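Prostanside Opens Its Home Laundry Collection to New Households

For release: October

PROSTANSIDE -- I run the home collection program here, and I've been asked to write this one myself instead of handing it off, so please forgive me if it sounds more like a letter than an announcement. The short version for anyone on deadline: Prostanside is opening its clothes-handling collection to new households this month, we're looking for 65 of them, and the examples they record will go into the next training round of Venska, our learning system for household work. The longer version is more fun, so stick around if you can.

Venska learns from people. You hold a gripper tool in your hand, you do a chore with it, and the camera on the tool records what the fingers are doing. Do that enough times, in enough different homes, and a learning system starts to pick up how a sleeve gets folded in or how you take hold of a hem without dragging everything else along with it. We call one complete try at one task an example. Picking up a shirt and laying it flat is an example. So is picking up a shirt, losing it, and picking it up again (we keep those, and we like them a lot).

The first stretch of this program gave us 757 examples from 23 homes. I know that's small! I'd still put it up against a much bigger pile recorded on one table in one room, and I'll tell you why I feel that way. Our own office set was very tidy. Plain T-shirts, a plain gray table, the same overhead light all day. Venska got good at plain T-shirts on a plain gray table. Then we gave it clips from a real bedroom and it had a terrible time working out where the clothes stopped and the bed started. 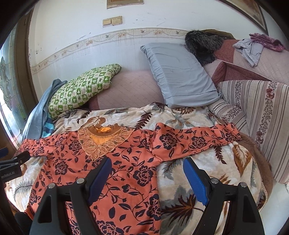 Patterned clothes on patterned bedding are at the top of my wish list this season. People own flowery things and they put them down on leafy blankets, and they've got stripes and checks piled up at the other end of the bed. A person sorts all that out without thinking. A learning system has to be shown, over and over, with different prints and different colors and the daylight coming from a different side each time. We'd love your loudest dress. We'd love the blanket your aunt gave you.

Trim is the other thing. Lace, embroidery, ruffles, ribbed cuffs, anything that changes how the cloth bends or what the fingers have to close on. Our early list of clothes was nearly all jersey cotton, and that was my doing, because it was what I had in my own closet. The new list asks every household for at least one piece with some kind of decoration on it and at least one knit.

So what does a household do, exactly? We send you a kit from our Furukawa workshop. There's a hand-held gripper in it, a charger, a card of tasks and a stack of prepaid labels for the trip home. You set aside an hour or so, pick a surface you'd normally use (a bed is perfect, a couch is fine, an ironing board is fine too) and work through the card. Morning is my favorite time for it, but evening recordings under lamps are just as useful to us, and right now we don't have enough of them.

The card is split into short tasks. Lay a garment out flat. Straighten a sleeve. Fold one side in. Lift a piece off the top of another piece. Move something from one end of the bed to the other. You can do them in any order, and you can repeat the ones you enjoy. We ask that you squeeze and let go at the speed you'd use with your own hand, or as close as the tool lets you get. New people tend to go very slowly and carefully, like they're defusing something, and then the examples come out slow and careful too. By the second evening most folks have loosened up and the recordings get a lot better.

A few things we've changed after hearing from our first group, and thank you to everyone who wrote in. The task card now has bigger type. The practice tasks come first and we throw them away unless you tell us to keep them, so you can be as clumsy as you like. And you no longer have to clear the bed before you begin -- that instruction was on the old card and I'm sorry it ever was. It cost people time, and it took away the kind of everyday mess we were hoping to learn from. 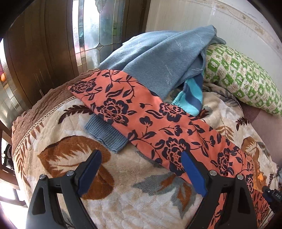 Overlap is where most of our questions are at the moment. Take two pieces of clothing, one lying across the other, and ask for the top one. The fingers have to close on one layer and leave the other where it is. If the bottom piece is fuzzy or stretchy it wants to come along for the ride. In our last review Venska chose the right piece most of the time when the two were very different colors, and it got much shakier when both were printed, or when a cuff was sticking out and could have belonged to either one. The new card has a whole section of these. It's the part I would do first if I only had twenty minutes.

I should say something about what happens after you send your recordings in. They go to the Zekcombe office, where a person watches each example from start to finish and marks the moment of each grab and each release. The same person writes one plain sentence about it, something like "picks up the sleeve and lays it toward the pillow." We don't let software write those sentences yet. We tried it for a while, and it called almost everything a towel. The reviewers also flag anything that shouldn't be in there, such as mail with an address on it or somebody walking through, and those clips are deleted or trimmed before they reach the training set. You can ask us to pull any recording of yours at any point before the training round begins, and you don't have to tell us your reasons.

Our goal for this round is 2,000 new examples. I'd rather get there with lots of homes doing a little each than with a few homes doing a marathon, and that's why we're capping how much one household can send. If you hit the cap and you're still having a good time, write to us and we'll put you on the list for the kitchen round that follows. (Dish towels, mostly. Some oven mitts. I'm very excited about the oven mitts.)

Households are paid for their time, and the rate is the same whether the examples turn out smooth or not. Please don't redo a task because it went badly. Please don't iron anything for us either, unless you were going to iron it anyway.

Who can join? Anyone over eighteen with a bed or a couch and some clothes. You don't need to know a thing about robots. Apartments are fine, shared houses are fine as long as everybody who lives there agrees to it, and small rooms are very welcome, as our first group leaned toward big ones. We're hoping especially for homes with older furniture, textured glass, wallpaper, quilts, heavy bedspreads and that sort of thing. We have plenty of white walls and white sheets already. Left-handed people, please, please sign up. We've got hardly any of you.

As for Venska itself, I want to be careful about what I promise. It isn't for sale and this release doesn't announce a product. We're still at the stage of finding out how much variety it takes before a system can handle clothing in a room it has never seen. When the new training round is finished we'll publish what we learned, including the tasks it still can't do, and we'll mail a printed copy to every household that took part. I'd expect overlapping knits to be on the "still can't" page for a good while.

Sign-ups are open now through the home collection page on the Prostanside site. Kits go out from Furukawa in the order the forms come in, and the form takes a few minutes. Reporters who would like to try the gripper can visit the Zekcombe office any afternoon this month with a day's notice. Bring a sweater.

Press contact: Home Collection Program, Prostanside, Zekcombe office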